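Re: [handheld-grippers] blue pads vs. bare fingers, anyone compared?

Short answer yes, long answer below, typing this between runs so sorry for the mess. 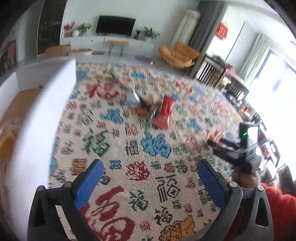

Still on the Zovell pair, one in each hand, since February. We swapped to the Borkico fingers for a week and swapped back. Numbers first:

Zovell, blue rubber pads: 2,000 grasps, 153 drops
Borkico, bare fingers: 2,000 grasps, nearly double the drops, didn't finish cleaning that log

Same operators, same living room, same junk on the floor. Foil bags, wrappers, small boxes. Foil is what kills the bare fingers. Grabs fine, then creeps out on the way up. Boxes no difference at all that I could measure.

> On Tuesday the Kalongate list digest had:
>
> We're picking fingers for a two-handed floor pickup set and can't
> decide if soft pads are worth the upkeep. Our last set peeled after
> a couple weeks and we ended up re-gluing at night. Also wondering
> if anybody sees tracking trouble on busy floors. Our test site has
> a very loud rug and the vendor told us to cover it up. We'd rather
> not, the whole point is real homes.
>
> And does the wrist camera lose the object when the jaw closes? Ours
> is mounted low and the fingers eat half the view.

Peeling: yes, we got that too, 7 pads so far. Always starts at the tip. Clean the finger with alcohol, let it dry all the way, clamp overnight. Dont use superglue, it goes stiff and then cracks right where you need it to bend.

Rug: leave it. Ours is covered in 福 in every color and size and tracking likes it better than the plain tile. Lots of corners to hold on to. Where we do lose it is the window side. Swing the left unit toward the glass in the afternoon and exposure goes to mush, takes a second or so to come back. We lock exposure now. Ugly near the window, fine everywhere else.

Camera: fingers take up the bottom of our picture also. Not a big deal with the jaw open, you've got the whole gap to look through. Closed is worse. We tilted the mount up a touch and told people to come in slower, fast moves smear the small stuff. Second camera helps more then either one, the other hand usualy has a view of what you're grabbing.

Total on disk is 3,508 clips, that's both sets plus the junk ones. Can share the drop list if you want to check my counting, its just a text file. Raw video no, not until I've been through it.

What I don't have: anything on heavy objects, anything wet. If someone has run the Borkico fingers with their own pads stuck on please post, that's the test I'd want to see next and I'm out of spare fingers.

Back to it.

Espinoza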